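October, late evening

Back at the fruit again. Moataz wants a verdict on the Drosier hand tool against the older Tarnberg one before the end of the month, and I keep telling him I don't trust either well enough to write one. The Drosier people claim their pads will hold anything from a berry to a melon. I have heard that sort of thing before, usually from someone standing next to a very carefully chosen melon.

We did 50 picks with each this afternoon. Nandi held the tool and I kept the log. With the Drosier I wrote down 13 misses, nearly all on cherry tomatoes, and most of those when one was lying up against another and the pads had to find a way in between. The blue pads are softer than the Tarnberg's and I will give them that, no split skins so far. But soft also means they fold a little at the tip, and then you are pinching with the edge.

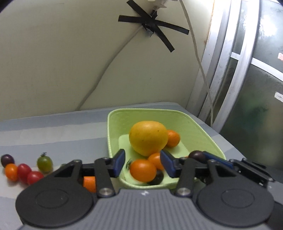
Nandi thinks the misses are down to us and will go away with practice. Maybe. She got better over the session, but so did I at guessing which ones she would drop, and that worries me more. If it depends on which tomato you reach for first, we are testing our own habits.

The big citrus I expected to be the hard one, and it gave no trouble with either tool. I don't know what to do with that. Iolanda says to leave the big fruit out of the comparison altogether. I'd keep it in and report it separately - otherwise someone at Masilela will ask.

Moataz has mentioned 400 picks per tool as a proper number. My wrist has opinions about that. Tomorrow I swap the order and start with the Tarnberg, same tray, and Nandi and I trade places halfway. Must buy more tomatoes on the way in.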